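5. Recording your first folding examples

Okay, you've paired the grippers and the Plasadis recorder is happy, so now comes the fun part! I've done this with Riet and Sem more times than I can remember, and the steps below are the ones we've settled on.

5.1 Before you hit record

Step 1. Smooth out the cover sheet. A few soft wrinkles are fine (I never chase them all).

Step 2. Lay one garment down and move your notes and pen well off to the side.

Step 3. Close the jaws fully and hold for a moment, so the recorder gets a clean zero.
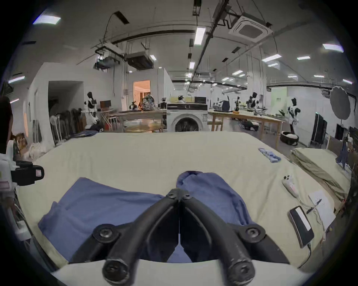
Figure 9. Jaws closed over the cover sheet, blue fabric underneath.

Note: if the zero drifts, go back to section 4. Don't try to fix it later in the file, I've lost whole afternoons that way.

Step 4. Start recording, then lift the gripper slowly and give it a look at the whole work area before you touch anything.

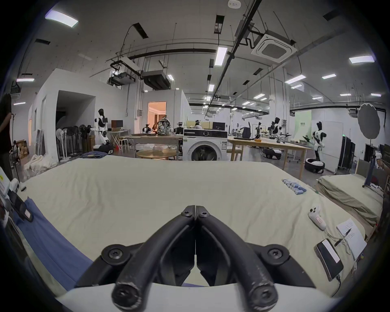

It feels like wasted time when you're keen to get folding, but the software works out its position from that first sweep, and 33 good examples with a sweep will do more for you than 200 without one.

Caution: keep your fingers clear of the jaws, and keep cables out of the fold. Liesbeth's favourite rule!

5.2 Two-handed takes

Step 5. Take the left gripper first, then the right. Pinch one end of the garment's edge with each.

Step 6. Raise both hands together until the edge between them pulls taut, and let the rest hang.

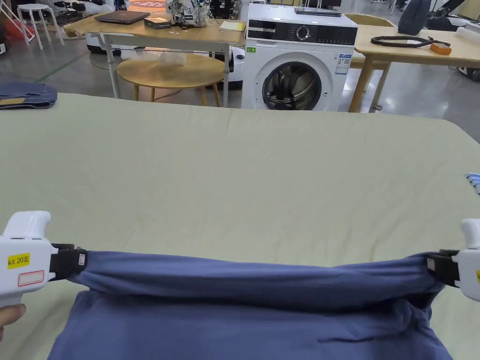
Step 7. Fold, let go, back off and stop the recording. Flubbed it? Keep the take and tag it "miss", we want those too.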